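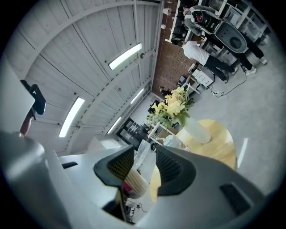 The gripper on the packing floor

Opinion. September 16, 2020

I have held one of these for most of a working day and my thumb still hurts. So take this as coming from somebody with a sore thumb.

Quick background. I pack sample kits for Limico. Small orders, odd shapes, everything different. For years the talk was that a machine would come and do it, and then in February management signed with an outfit called Dronby and we got hand-held grippers. Gray plastic body, two black fingers, a camera. You squeeze, the fingers close, the thing records how you did it. Later on a robot is supposed to learn from the recordings. That was the pitch, 40 minutes of it, with slides.

Nobody got laid off. I want to say that early because people skip to it. Nobody got laid off and I still think we are handling this badly.

Start with pace. My hands can pack 25 kits in an hour without me thinking much. With the gripper I do 8. Fine, that's expected, they said so. But the board by the door still shows the old target. It was up there in February and it's up there now. So you have people doing slow careful work under a number made for fast work, and you can see them tense up. Two fingers instead of ten, and hurrying. Things get dropped. Then somebody feels dumb for dropping a thing that they'd never drop with their own hand.

Take the number down. It costs nothing. I've asked.

Next, what the work turns into. Packing is boring but it's a good kind of boring. You talk. You know who's moving house and whose kid has a fever. With the gripper you can't really talk, you have to look right at the fingers the whole time and line up the pads and not squash anything. Something round and light is the worst, it rolls as soon as one side touches before the other. You end up holding your breath. A whole table of people holding thier breath. I come home from that more tired than I ever did from lifting.

Some of my coworkers like it, I should be fair. One says it's the first time the company has cared how she does anything, only ever cared how many. She has a point and I've thought about it a lot. There is skill in picking up a thin thing so it doesn't bend. We all had that skill and it never had a name or a line on a pay slip. Now a firm is paying money for it. Paying Limico, that is.

Which gets me to the money. In the spring each of us was offered a one-time payment of 320 dollars for the recordings. Most signed. I signed. It was a short form and the supervisor was standing there. But what did I sell? Not an hour, they pay me for the hour already. I sold the way I pick things up, for as long as anybody wants to use it, in any building, and if the machine ever does get good it will be good partly the way I'm good. 320 once seems low. I don't know what the right figure is. Maybe a share, maybe a yearly payment, maybe just a promise in writing about jobs for a set time. What bothers me is that the question was never on the table. There was the form and there was a pen.

I hear that Fadbridge does it differently. A friend of my sister's works there. They rotate, half a shift on the grippers and half on regular packing, and the recording half has no target at all. They also get to see the clips and throw out ones they don't like. Maybe it's rosier in the telling. But rotation alone would fix a lot here, my thumb included.

And somebody will say, well, the robot is coming anyway, so why fuss. I don't buy it. The trial arm we were shown in the spring, the one from Bako, couldn't close a flap. It might be years. And those years are somebodys actual job, mine for one, every morning. Everyone argues about the day the machine takes over and skips past the long stretch in the middle where people work for the machine. We're in the stretch. It needs rules, same as any other job.

So what I'd ask for. Old target off the board. Half shifts on the gripper, no more. A look at our own recordings. And open the pay form up again, with time to read it and take it home first.

I'm on again tomorrow. Switching to the left hand.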